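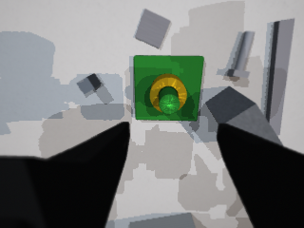
I finally made it to the open day at the Tallier toy works in Wudlow, after missing it two years running, and I've been boring everyone at home with it ever since. I'd never given much thought to how they pick the colors for little kids' toys, but there's a whole room for it! Our guide said the early stacking sets sold badly until someone pushed for strong, plain colors, the sort of grassy green tile with a yellow-orange ring on a green peg that a toddler can spot from across a room. After that the old catalogs change completely. You go from sad browns to candy store in the space of a page.

Getting there was half the fun (sort of). I took the early train out of Trallport, changed once, and then waited 30 minutes for a shuttle bus that was supposed to be waiting for us. Bring a snack. The bus drops you at the wrong end of the site, so you walk past all the loading docks before you find the front door, and by then you really want the coffee. The coffee was good, by the way, and free until ten.

Tours go out in groups of 8, which felt just right. We started in the paint shop, where it was loud and warm and smelled like my grandfather's garage, then went upstairs to the pattern room. That was my favorite part. They keep the old drawings in flat drawers and you're allowed to open them, and I got stuck on a pull-along duck from before my mother was born. I could have stayed there all afternoon. The packing hall I could have skipped, if I'm being picky. It's a lot of cardboard.

Lunch was from the Chantharasri stall in the yard, and oh my goodness, the noodles. The line was long and I'd stand in it again tomorrow. I paid 4 dollars for a bowl I couldn't finish.

The shop at the end is small and gets packed, so go before your tour if you can. I came home with a spinning top and a box of seconds with wobbly paint, which my niece has already claimed. They do a shorter visit in January with no paint shop, but it's cheaper and I'm told the drawers are still open. I've put my name down.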